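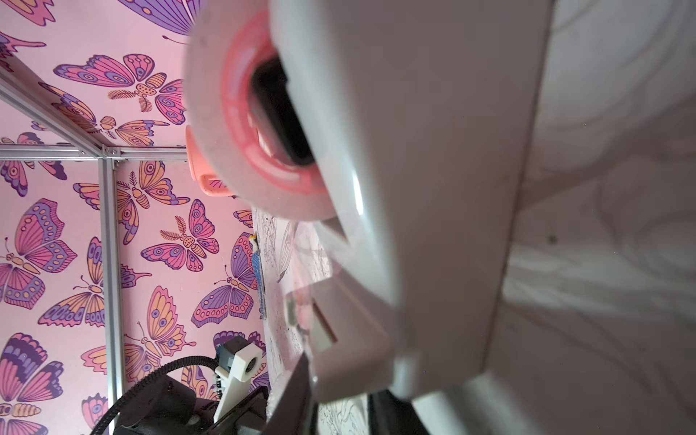
Photo: Kulsoom Siddiqui

How to Wrap a Bowl So It Won't Break

A bowl is strong when you eat from it and weak when you drop it. Glazed clay is hard, but it doesn't bend. When it gets a bump, the push has nowhere to go, so the clay cracks. Wrapping gives the push somewhere else to go.

You need clear tape, bubble wrap and a box. Ask a grown-up to help with the cutting edge on the tape.

What the bubbles do

Bubble wrap is two sheets of plastic with air shut in between them. When something hits it, the air gets squeezed and the bubble changes shape. That uses up part of the bump before it reaches the bowl. Don't pop the bubbles first! A flat bubble is just plastic.

A bowl with writing painted inside, like this one with its small red seal, needs wrap on the inside as well as the outside. Push some down into the middle, then fold the rest over the rim - the rim chips first.

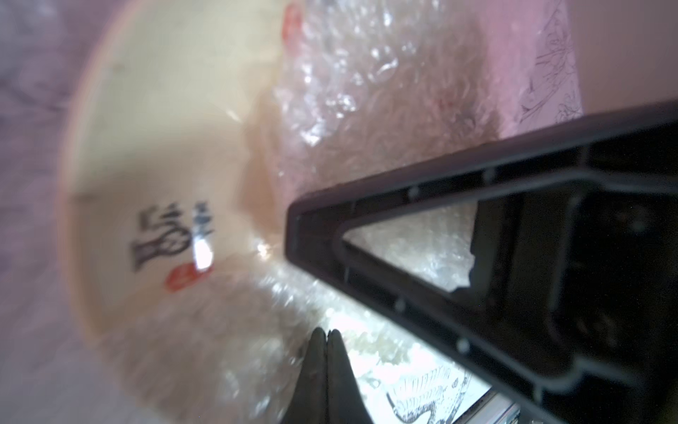 Taping it shut

Tape only the plastic, never the bowl. Two or three short pieces are enough. Keep the tape in its dispenser between pieces, or the end will stick to the roll and you'll have to hunt for it with a fingernail.

Clear a flat space before you start and move anything tall to the back, like a watering can.

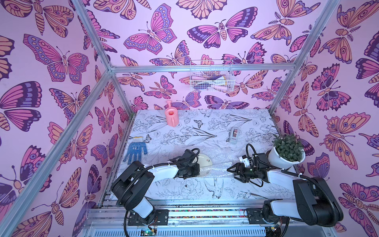
Now put the bowl in its box and close the lid. Shake it very gently. If you feel it slide, add more wrap at the sides and try again.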